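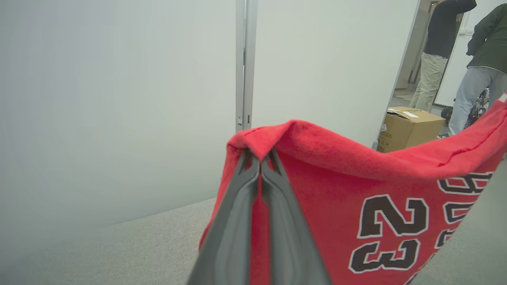 Textiles in the Home, Unit 5: Laundry Claims and How Far to Trust Them
Handout for September 1, 2022. Instructor: Samah Hamdy

Most advice on washing and folding towels comes from people who sell something, and the rest is copied from them. Read it with that in mind. Terry cloth is a good place to start, as it attracts more bad advice than any other household fabric. Take a red terry towel with big black numerals outlined in white, like a basketball jersey. The care guides will tell you to wash it alone forever, to set the dye with vinegar, and to fold it in thirds with the print facing out. The first is overcautious, the second is mostly folklore, and the third is a matter of taste dressed up as technique.

Claim 1: "Vinegar locks in the color."
Cotton is commonly dyed with reactive or vat dyes, and kitchen vinegar does not fix either one. It may help rinse out detergent left in the loops. If a red towel bleeds, there is usually loose dye sitting on the fiber, and a couple of separate washes will get most of it out. Test with a damp white cloth before you believe me or anyone else.

Claim 2: "Fabric softener makes towels better."
Softer, yes. Better depends on what you want a towel for. Softener leaves a coating, and a coated loop can be slower to take up water. The Rusitz leaflet in your packet calls this effect "negligible" and gives no test method. Bredon says the opposite and sells a softener-free detergent. Neither one should settle the question for you.

Claim 3: "There is a correct fold."
Dhillon's chapter spends 2 pages on this. I would spend a paragraph. Find the hem, get the long edges even, fold to fit the shelf you have. Picking a towel up by one point on its edge lets it hang crooked, with the hem sagging away from your grip, so take a corner in each hand if you want straight edges. Thirds or quarters - suit yourself.

Claim 4: "Good for 3,000 washes."
Jota prints this on the label. Ask what "good" means, what temperature was used and who did the washing. Washed weekly, that towel would outlive most of us.

For next class
Bring a towel label or a care guide from home. Underline every claim that could be tested, and write down how you would test one of them with a sink, a scale and a clock. Skip the ones about freshness.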